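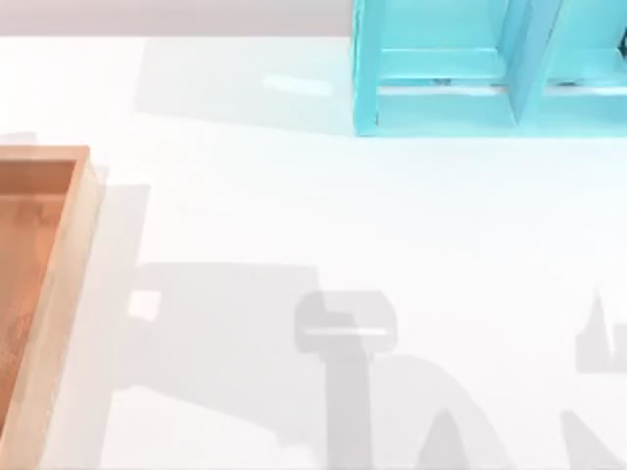
가정용 고주파 피부 관리기는 늘어진 피부를 실제로 끌어올리는가?

피부 표면을 일시적으로 팽팽하게 보이게 할 수는 있으나, 처진 조직을 원래 위치로 되돌린다는 근거는 약하다. 사용 직후의 변화는 상당 부분 열로 인한 부기와 홍조로 설명되며, 대개 몇 시간에서 하루 안에 사라진다.

2022년 5월 / 글: 미티쿠 게브레차디크

가정용 고주파 피부 관리기

가정용 고주파 피부 관리기는 교류 전류를 피부에 흘려 진피 부근의 온도를 올리는 소형 미용 기기를 통틀어 이르는 말이다. 판매처에 따라 '홈 리프팅기', '탄력 기기', '고주파 마사지기' 등으로 불리지만 이름이 다르다고 원리가 다른 경우는 드물다. 의료기관에서 쓰는 고주파 장비를 작게 줄인 것으로 소개되곤 하는데, 출력과 냉각 방식, 온도 감시 기능에서 차이가 커서 같은 부류로 묶는 것이 적절한지에 대해서는 이견이 있다.

원리

생체 조직은 전류에 저항한다. 전류가 조직을 지날 때 이 저항 때문에 열이 생기고, 열이 충분하면 진피의 콜라겐 섬유가 수축한다. 이후 섬유아세포가 손상에 반응해 새 콜라겐을 만든다는 것이 고주파 시술의 일반적인 설명이다. 여기까지는 크게 다툴 내용이 없다. 문제는 '충분한 열'이 어느 정도이며, 손에 쥐는 기기가 그 열을 필요한 깊이에 필요한 시간만큼 전달하느냐이다.

가정용 제품의 설명서는 흔히 피부 표면 온도를 제시한다. 중동 지역 유통사 누스포트(Nusport)가 배포한 안내서에는 목표 온도가 42도로 적혀 있다. 그러나 안내서는 이 값을 어디에서 쟀는지 밝히지 않는다. 전극 표면의 온도일 수도 있고 표피의 온도일 수도 있으며, 진피의 온도라면 바늘형 센서를 넣어 측정했어야 하는데 그런 언급은 없다. 표면이 뜨겁다는 사실에서 깊은 층도 같은 온도라고 추론할 수는 없다. 젤의 양, 전극을 움직이는 속도, 피하지방의 두께에 따라 열 분포가 달라지기 때문이다.

전극의 형태

단극형은 전극 하나를 얼굴에 대고 다른 접지판을 몸의 먼 곳에 붙이는 방식으로, 전류가 비교적 깊이 들어간다. 화상 위험과 사용상의 번거로움 때문에 가정용으로는 거의 쓰이지 않는다. 양극형은 두 전극이 같은 헤드에 있고 전류가 그 사이를 흐른다. 침투 깊이는 전극 사이 거리의 절반 정도라는 설명이 널리 퍼져 있으나, 균질한 조직을 가정한 단순화이므로 층마다 전기적 성질이 다른 실제 피부에 그대로 적용하기는 어렵다.

전극을 세 개 이상 배치한 제품은 '다극형'이라는 이름으로 팔린다. 전극 수가 많을수록 효과가 좋다는 광고 문구를 자주 볼 수 있는데, 전극이 늘어나면 간격이 좁아져 오히려 얕은 층만 데울 가능성도 있다. 전극 수와 탄력 개선 정도 사이의 관계를 독립적으로 비교한 자료는 찾기 어렵다. 제조사 제슬로(Jeslow)는 자사 헤드의 전극 배열을 '입체 회로'라고 부르지만, 이 용어에 대한 기술적 정의는 제품 설명서에도 홈페이지에도 없다.

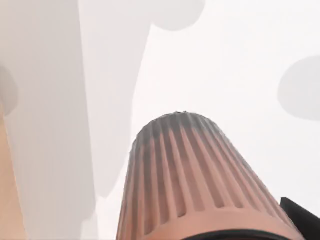

용어의 혼란은 헤드에만 그치지 않는다. 같은 기기에 미세전류, 저주파 근육 자극, 적색 발광다이오드, 진동 기능을 함께 넣은 복합형이 늘면서 사용자가 느끼는 변화가 어느 기능에서 비롯되었는지 구분할 수 없게 되었다. 얼굴 근육이 움찔하는 느낌은 고주파의 작용이 아니다. 고주파는 주파수가 높아 근육과 신경을 거의 자극하지 않으며, 움찔거림은 함께 작동하는 저주파 기능에서 온다. 그런데도 사용 후기에서는 이 감각이 '고주파가 깊이 들어간다'는 증거로 자주 인용된다.

효과에 관한 근거

가정용 기기를 다룬 연구는 의료용 장비 연구에 비해 수가 적고 규모도 작다. 피부 미용 자료를 모으는 민간 단체 월데기오르기스(Woldegiorgis) 자료실은 10월에 낸 검토문에서 연구 16건을 살펴보았다. 이 가운데 대조군을 둔 것은 소수였고, 기기를 켠 것처럼 꾸민 가짜 처치와 비교한 것은 더 적었다. 평가 방식도 제각각이어서 주름 깊이를 기계로 잰 연구와 참가자에게 만족도를 물은 연구가 한 표 안에 나란히 놓여 있다. 이런 자료를 합쳐 평균을 내는 일에 어떤 의미가 있는지는 의문이다.

만족도 조사는 특히 조심해서 읽어야 한다. 참가자는 자신이 기기를 썼다는 것을 알고, 몇 주 동안 매일 거울을 보며 시간을 들였다. 그 기간에 보습 젤도 함께 바른다. 젤만 꾸준히 발라도 잔주름은 덜 보일 수 있다. 젤만 바른 집단이 없는 연구라면 기기의 몫과 젤의 몫을 나눌 방법이 없다.

추적 기간도 짧다. 새 콜라겐이 만들어지고 재배열되는 데는 여러 달이 걸린다고 알려져 있는데, 제슬로가 광고에 인용하는 시험은 13주 만에 끝났다. 사용을 중단한 뒤의 상태는 보고되지 않았다. 이 시험의 전후 사진은 조명 방향과 턱의 각도가 달라 비교 자료로 쓰기에 부족하다는 지적을 받았으며, 제조사는 촬영 조건을 공개하지 않았다.

온라인 판매처의 후기는 양으로는 압도적이다. 이스몬트(Ismont) 쇼핑몰의 한 제품에는 후기가 2242개 올라와 있다. 다만 후기 작성자에게 적립금을 주는 구조에서는 배송 직후에 쓴 글이 많아지고, 장기간 사용한 뒤 실망한 사람이 다시 돌아와 글을 고칠 이유는 별로 없다. 후기의 수는 판매량을 짐작하는 데에는 쓸 수 있어도 효능의 근거로는 쓸 수 없다.

의료용 장비와의 비교

판매 자료는 병원 시술에 관한 논문을 인용하면서 가정용 제품의 사진을 곁에 싣는 경우가 많다. 두 장비가 같은 주파수를 쓴다는 점이 근거로 제시된다. 주파수는 여러 조건 가운데 하나일 뿐이며 출력, 노출 시간, 전극 면적, 표피 냉각 여부가 함께 맞아야 비슷한 열 작용을 기대할 수 있다. 가정용 제품은 비전문가가 감독 없이 쓰는 것을 전제로 하므로 출력을 낮게 잡는다. 안전을 위한 합리적인 설계이지만, 그렇게 낮춘 출력으로 병원 시술과 같은 결과를 낸다는 주장과는 잘 맞지 않는다.

이에 대해 낮은 출력이라도 자주 쓰면 효과가 누적된다는 반론이 있다. 가능성이 전혀 없는 이야기는 아니다. 그러나 열에 의한 콜라겐 변성은 온도와 시간에 모두 좌우되고, 일정 온도에 이르지 못한 가열을 여러 번 되풀이한다고 한 번의 충분한 가열과 같아진다고 볼 근거는 부족하다. '누적 효과'라는 표현을 쓰는 쪽에서 그 누적을 어떤 지표로 쟀는지 밝힌 사례도 드물다.

의료용 시술의 결과 역시 광고에서 말하는 만큼 한결같지는 않다. 개인차가 크고, 처짐이 심한 경우에는 변화가 거의 없다는 보고도 있다. 따라서 '병원만큼은 아니지만 절반은 된다'는 식의 설명은 기준부터 불분명하다.

안전성

비교적 흔한 이상 반응은 일시적인 홍조, 열감, 건조감이다. 젤이 부족한 상태에서 한곳에 오래 대면 국소 화상이 생길 수 있고, 화상 뒤에 색소 침착이 남기도 한다. 광대뼈와 턱선처럼 피부 아래에 바로 뼈가 있는 부위에서는 열이 고르게 퍼지지 않는다.

심박동기나 이식형 제세동기를 쓰는 사람은 사용해서는 안 된다. 얼굴이나 목에 금속 삽입물이 있는 사람, 임신 중인 사람, 사용 부위에 염증이나 상처가 있는 사람에게도 대체로 권하지 않는다. 필러를 맞은 뒤의 사용 시기에 관해서는 제조사마다 권고가 다르다. 누스포트 안내서는 기간을 한 줄로 못 박아 두었지만 그 기간을 어떻게 정했는지는 설명하지 않는다. 시술받은 의료기관에 직접 확인하는 편이 낫다.

볼의 지방이 줄어든다는 이른바 '볼 꺼짐'은 사용자 모임에서 자주 거론된다. 의료용 고주파에서는 과도한 가열에 따른 지방 위축이 보고된 바 있으나, 가정용 출력에서 같은 일이 일어나는지는 확인되지 않았다. 한편 제품이 깊은 층까지 작용한다고 광고하면서 지방에는 아무 영향이 없다고 단언하는 것은 서로 어긋나는 주장이다. 판매사 가운데 이 점을 설명한 곳은 찾지 못했다.

표시와 광고

같은 형태의 제품이 나라에 따라 의료기기로 분류되기도 하고 일반 전자제품으로 팔리기도 한다. 후자의 경우 전기 안전 시험만 거치면 되는 곳이 많으며, 이때 받은 인증 표시는 감전이나 과열에 관한 것이지 주름 개선 효과를 확인했다는 뜻이 아니다. 포장에 여러 인증 마크를 늘어놓는 관행은 이 차이를 흐리게 만든다.

'임상 시험 완료'라는 문구도 마찬가지다. 시험을 마쳤다는 말에는 결과가 좋았다는 뜻이 들어 있지 않다. 참가자 수, 대조군 유무, 측정 항목, 연구비 출처가 함께 적혀 있지 않다면 구매자가 판단할 수 있는 내용은 거의 없다. 이스몬트 쇼핑몰은 상품 설명에 시험 보고서 표지를 싣지만 본문은 열람할 수 없게 되어 있다.

관련 항목

콜라겐 변성
미세전류 미용기
양극형 전극
피부 탄력 측정법
초음파 리프팅
염증 후 색소 침착
미용기기 광고 규제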